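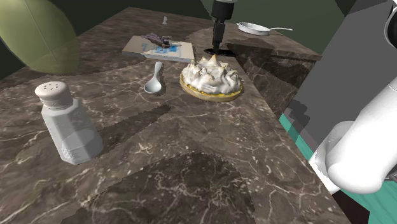 Kitchen Rules for Robot Arms: Writing a Good Practice Sheet for Simulated Tabletop Tasks

Student project report, Rivthorpe
10/2/26

Why we picked this

When we started, the plan was to make a robot arm tidy a kitchen counter in simulation, and that was going to be the whole project. Then we tried to compare our results with the group at the next bench and found we couldn't. They counted a lift as a success if the object left the counter. We counted it only if the object ended up where it was meant to go. Both of us were happy with our scores and the scores meant completely different things!

So the project changed. We spent the rest of the term writing a set of rules that any student group could follow when running and reporting this sort of test, and then trying the rules on our own work. It was a lot more fun than it sounds.

What we used

The simulator setup is called Cloltedis and the task runner is Zwane. Both were already on the lab machines. Our own part is a short rule sheet, which we named Goner after the first version of it was lost with a laptop, plus a small script that checks a log file against the rules.

The test kitchen has a dark marble counter with everyday things on it. A typical layout for us has a salt shaker, a spoon, a lemon meringue pie and a flat box, with a white frying pan on the section of counter at the back. It is a good mix, because a spoon lying flat and a pie with tall peaks of meringue ask for very different care from a gripper.

The rules

Rule 1. Write down what success means before the first run. One sentence, in the log header. If you change it later, the old runs stay under the old sentence.

Rule 2. Save the starting layout. Every object, its position and which way it faces. We also save the lighting settings now. The shadows on dark marble can be long and strong, and any method that works from camera pictures may be affected by them.

Rule 3. Name the things the arm must not touch. For a "pick up the spoon" task with a pie right next to it, the pie goes on the list. A run that gets the spoon but hits the pie is logged as a contact failure, with its own code.

Rule 4. Set a clearance height for sideways moves and keep to it. The gripper goes up, across, then down. We argued over this one, as it makes every run slower, but the paths are far easier to check afterwards.

Rule 5. Keep every run. Failed runs, runs stopped by hand, runs where the simulator fell over. They all get a line.

Rule 6. Say it was simulated, in the title or the first paragraph, and make no safety claims for a real arm on the strength of it.

Trying them out

We logged 3157 runs under the rules, spread over 3 layouts and 2 gripper settings. The script read each log and marked it pass or fail against the sheet. (This is separate from whether the robot did its job. A failed grasp that is properly logged passes.)

The script turned down 70 logs. Most of these had no saved lighting settings, as we added that part of Rule 2 after we had begun, and the others broke Rule 1 by having an empty header. We fixed the header problem by making Zwane refuse to start without one — a five-minute change that we should have made in the first week.

Rule 3 taught us the most. Before we had it, knocking something over on the way to the target simply didn't show up in our numbers. Once contacts had their own code we could sort by object and watch the replays one after another, and we changed our approach path for the spoon as a result.

What still needs work

Rule 4 doesn't say what to do with tall objects. At the moment the clearance height is one number for the whole counter, and a better version would look at the layout and set it from the tallest item plus a margin.

We would also like someone outside our group to use the sheet without us in the room. We wrote it, so we know what we meant by "contact", and a new reader might not. The bench next door has offered to try it in April, using their own tasks, and we will hand over the script and the blank log header along with the rules.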